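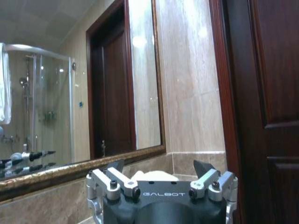

关于我们

Mornside是一家做住宅卫浴翻新的小公司，业务以旧房改造为主，也接少量新房的卫生间和厨房收尾工程。公司由Catherine Cairns和Finlay Moffat两人创办，起初只做瓷砖铺贴，后来客户常常问能不能连水管和防水一起做，我们才慢慢把水电、防水、安装几个工种凑齐。

目前公司有两个门店，一个在Grudonby，一个在Nundum。Grudonby店带展厅和仓库，Nundum店只有洽谈室和样品墙，看大件样品请到Grudonby店。

我们做什么

整间卫生间拆旧和重做
浴缸改淋浴
局部漏水维修和重做防水
墙地砖更换
适老改造，包括扶手、低门槛淋浴和防滑地面

不做的项目：外墙、屋顶、商用厨房、游泳池。常有客户打电话来问，在这里先写明。

到目前为止，我们完工的卫生间有1,258间，其中253间是适老改造。适老改造这几年增加得比较快，多数是子女替父母来咨询。这类项目我们要求至少有一次上门时老人本人在场，扶手装多高、坐凳放在哪一侧，要按本人的身高和习惯来定，家里人代答往往不准。

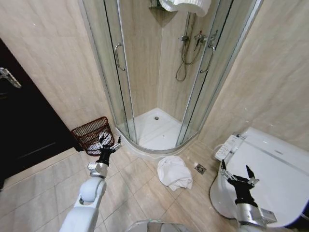
小面积卫生间占我们工作量的大半。老楼里的卫生间通常只有三四平方米，马桶、洗手盆和淋浴要排在一起，下水位置又动不了多少。我们的做法是先量下水口和门的开启方向，再谈款式。如果客户已经自己买好了洁具，请把尺寸图一并带来，放不下的我们会在签合同之前说清楚。

工作流程

第一次上门免费，用时一小时左右。量尺之后一周内给出书面报价，报价单按拆除、水电、防水、铺贴、安装五项分列，材料和人工分开写。报价有效期为两个月。

开工前收取定金，防水完成后付第二笔，验收后付尾款。防水层做完要蓄水四十八小时，这段时间现场不安排其他工序，请不要催。楼下有住户的，我们会请客户提前和邻居打好招呼，方便进门查看天花板。

一间普通卫生间的工期为两到三周。只有一个卫生间的家庭，我们可以保留马桶到最后一刻再拆，也可以在家中其他位置临时接一个，费用另计。

人员

Catherine Cairns负责设计和报价。Finlay Moffat管施工现场，铺砖出身，现在每个工地收砖缝之前他还是要去看一遍。Iona Rennie在Grudonby店负责接待和排期，客户打来的电话大多由她接听。Euan Tennant带水电组，持有本地管道工执照。Arben Karagiannis负责售后，交房以后的问题直接找他就可以，不必再经过门店。

铺贴和水电由公司自己的工人完成。玻璃定制和石材台面交给Chuensuk加工，合作时间较长，量尺和安装时他们会派人到场。

保修

防水保修十年，水电五年，铺贴和安装两年。洁具和五金按厂家的保修期执行，客户自购的由客户联系厂家，我们可以帮忙拆装。玻璃胶属于消耗品，发霉或开裂不在保修范围内，交房后第一年可以免费重打一次。

报修请写明地址、房间和大致的问题，能附照片最好。漏水类的报修当天回复，其他的两个工作日内回复。

营业时间

Grudonby店周一至周六上午九点到下午六点，Nundum店周一至周五上午十点到下午五点。周四下午展厅到货，可以参观，但停车位要让给货车，请停在街对面。

一月份两店照常营业，但供应商的送货会慢一些，打算年初开工的客户请提早订砖。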